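Flevimow (film)

Flevimow is a low-budget comedy feature set almost entirely in a shuttered lakeside amusement park called Dulleck. I've been keeping this article going for a while now, mostly from the park side of things, and I've seen the movie more times than I'd like to admit, so forgive me if I chat a bit as I go.

Plot

A former ticket seller goes back to the park where she worked as a teenager, hoping to talk the new owners out of tearing down the old wooden coaster. She ends up living in the ticket booth for a whole summer. There isn't much more plot than that, and I don't miss it! The best stretch is a long night walk past the closed rides, with the two leads arguing about a sandwich the whole way (it's funnier than it sounds, I promise).

Production

The movie was made by Divis, a small outfit that had only done shorts and one TV pilot before this. The script was first set at a county fair, but fairs pack up and leave, and the writers needed a place that would sit still. Dulleck had been closed to the public for two seasons by then, and the owners were happy to rent it out.

Shooting took place in August, mostly at night. The coaster couldn't be run with people on it, so the ride footage was done with empty cars, and the close-ups of the actors were filmed on a parked car with a fan and a lot of shaking. I still think it looks great. The carousel music is the park's own, recorded from the old band organ with all its wheezes left in.

The crew also had to bring in their own power for the midway lights — the park's wiring had been shut off — and that ate up a good part of the lighting budget. Crowd scenes used 121 extras, most of them from the town, and a few wore the park uniforms they'd kept from summer jobs years before.

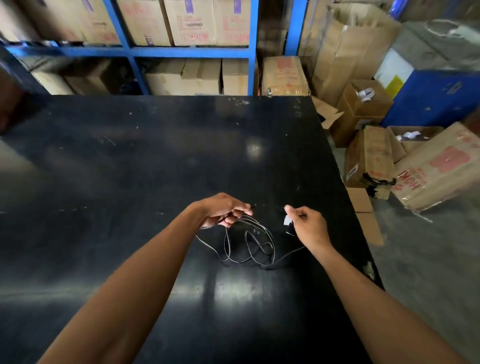

Orakzai wrote in to the talk page to say that the carousel scenes weren't shot at Dulleck at all, that the ride had already been sold by that summer, and that the one on screen belongs to a park two counties over. I've gone back and forth on this. The organ is definitely Dulleck's, but the horses do look newer than the ones I remember, so I've marked the point as disputed until somebody turns up a call sheet.

Release

The first public screening was held on 2018-02-06 in the park's old dance hall, with space heaters and folding chairs. Paid attendance came to 1,717 over the opening run there, and a later run at a second-run theater in town brought the total to 2,101. Those are tiny numbers for a feature, but for a dance hall in winter I'd call it a hit.

Reception

Local reviews were kind, a little puzzled by the ending, and very fond of the coaster. People who grew up near the park tend to like it more than people who didn't. My own complaint is the voice-over, which explains jokes that were doing fine by themselves.

See also

Dulleck (amusement park)
Divis (production company)
Movies set in amusement parks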